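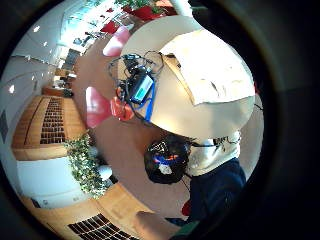
White headpiece, blue strap, black cables.

Giving up the car, so far

Posted Jan 20, 2019

I sold the car in September. A few people have asked how it's going, so I'm writing it down once and I'll send them the link.

The car was a gray hatchback with a bad clutch. The garage in Vadow wanted more to fix it than I thought it was worth, and I was already paying for parking at both ends. I sold it to a man who wanted it for parts. He came with a trailer and paid cash, and I walked home from the lot with the floor mats under my arm, having forgotten to leave them in it. I still have the floor mats.

My trip to work is from Wernell to the far side of Vadow. By car it took less than half the time it takes now. By bus it's the 3 to the station and then a second bus that is supposed to be waiting and often isn't. If I miss it I walk the last part, along the canal and up past the tile warehouse. It isn't a bad walk when it's dry. In December it was dark both ways and I bought a headlamp, and I felt silly wearing it until I saw two other people on the same path with them.
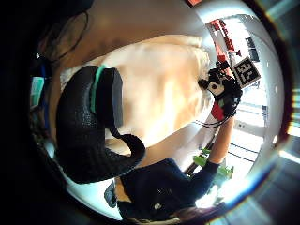
667 words

The money part first. I had expected to save more than I have. Insurance and parking are gone and so is gas, but the monthly bus pass isn't cheap, and I take a cab more than I planned to. I also buy food at the station, which I never did when I drove. There's a counter there that sells soup and I've become a regular without meaning to. I keep all of it in a spreadsheet. I put aside 500 when I sold the car, for cabs and rentals, and it has to last until summer. Most of it is still there.

Groceries are harder. I used to do one big shop every other week at the Flinow out by the highway. There's no bus that goes near it. Now I go to the small store on my street, which has worse vegetables and closes early, and I carry home what fits in a backpack. I've stopped buying things in glass jars. I've stopped buying soda altogether, and I don't miss it much. Cat litter is the one thing I haven't solved. I had it delivered once and the driver left it in the lobby of the wrong building.

My friend Shahab Talebi gave up his car a year before I did and told me to get a good folding cart. I said I didn't want one. I now have one. It has a squeaky left wheel, and oil helps for a day or so.

What I didn't plan for was other people's weekends. My sister lives in Tello, and there is a train there, but the last one back leaves before dinner is over. So I either leave while everyone is still eating or I stay the night on the couch with the dog. I've done both. I've also said no to two things I would have gone to if I had still had the car, a birthday and somebody's housewarming. That bothers me more than the groceries do.

On the good side, I read on the bus. I had not finished a book in a long time, and since September I've finished several, mostly library mysteries and one long history of salt that I would not recommend. My knee is better, which my doctor puts down to the walking. I also know my own neighborhood now. I didn't know there was a shoe repair place behind the post office. They put new heels on my boots and charged me very little. 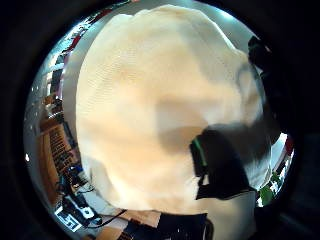 Cream fabric, finely ribbed, with gray in the folds.

I've been asked if I'd buy another car. I don't know. If the second bus gets cut, and there has been a notice up at the stop saying they're reviewing it, then I probably would, or I'd look for work closer to home. I've priced used bicycles too. The hill coming back into Wernell is steep and I'm not sure I'd ride up it at the end of the day.

For now I've renewed the bus pass through spring. I'll post the full spreadsheet when the year is up, cabs and soup included. If anyone in Wernell wants a set of floor mats for a hatchback, they're in my hall closet and you can have them.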